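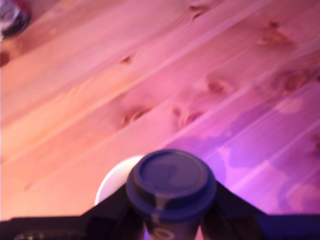
The fault that kept Kristýna Koubek up until 2 a.m. for most of December began with a gripper that squeezed too hard. Her team at Zukport was teaching an arm to clear café tables, and the grip force would creep upward with no command behind it. You can see why that matters when the thing between the two black fingers is a disposable-style cup with its lid on, and there's a white plate close behind it on the pine. One cup folded in the middle and sent coffee up to 3 feet - a wonderful mess, and a wonderful clue!

Koubek went through the logs line by line and found the creep only ever showed up after the arm had paused mid-lift. The Verstraete force sensor was fine. The trouble was in Bremura, the control software, which kept adding up a tiny error during each pause and then spent it all at once on the cup. After 8 seconds of waiting, the squeeze was strong enough to hurt a finger, and that's when she pulled the arm from the trial at Tovley.

I love what she did next. She capped the force in the gripper itself, where no software can argue with it, and then ran 18 long pauses in a row with her own hand on the stop button. Every lid stayed on. The pause bug is still being rewritten.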